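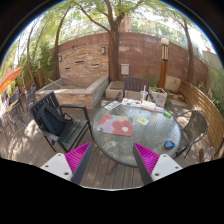

**To:** the Dorkier Fund
**From:** the Wallthorpe oral history project
**Date:** Fri 26 August

Dear friends at the Fund,

It has been a full summer in Wallthorpe, and I'm glad to have so much to report, though I'll try to keep it shorter than last time (I do remember the nine pages, and I'm grateful that somebody read them). The grant covers the recording and writing-up of memories from people who worked at the old Kwiatkowski cannery, from the packing floor to the office, and we are now well past the halfway mark.

## Where the recordings stand

We promised you 200 hours of finished interviews by December, and we have 113. That sounds like a long way still to go, but the spring was slow while we sorted out the consent forms, and most of what we have was recorded once the weather turned and folks were happy to sit down and talk. The retired line workers have been especially generous. One conversation about the tomato season ran through lunch and well into the afternoon — we had planned on forty minutes!

The part that takes real patience is the typing up. We send each recording through Datari for a rough transcript, and then a person who knows the town goes over it line by line, fixing the street names and the nicknames and the words that were only ever used inside the cannery. A "button," for instance, was a can with a dent in the lid, and the software has no way of knowing that.
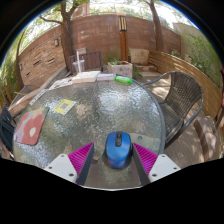 Wallthorpe Library, when we sent over the first batch of transcripts, wrote back that the pages were easy to read but that they would like the time marked every few minutes, so a visitor can find the right spot in the recording. They also asked us to keep the pauses and the laughter in. We were pleased with both suggestions and have gone back to the early transcripts to add them, which has put the typing behind the recording by six weeks.

## Photographs and papers

Families have been bringing us things we never asked for: pay envelopes, label proofs, a recipe for pickled beets on the back of a shift notice. So far we have scanned 313 items, and every original has gone home again with its owner. The labels are a delight, and I hope you'll get to see them in person at the winter showing.

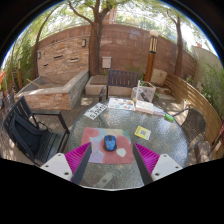
The scans still need proper captions, and I would like to get that done before the showing instead of after it. Many of the group portraits have first names penciled on the back and nothing else, so we're holding open afternoons at the library where people can come in and tell us who is who. The first one was noisy and wonderful, and we came away with two sisters identified and a long argument about which company picnic it was.

## Money

Spending is close to plan. Travel has come in under, because nearly everybody lives nearby, and transcription has come in over, for the reasons above. With your permission we would like to move what is left in the travel line across to transcription. The total stays the same, and the revised budget sheet is attached.

## Between now and December

- Finish the remaining interviews, starting with the office staff
- Catch up on the transcripts and send the library a second batch
- Hold two more open afternoons
- Choose the labels and clips for the winter showing

If you could let us know about the travel money by the middle of next month, that would help us book the typing hours we need.

With warm thanks from all of us,

The Wallthorpe oral history project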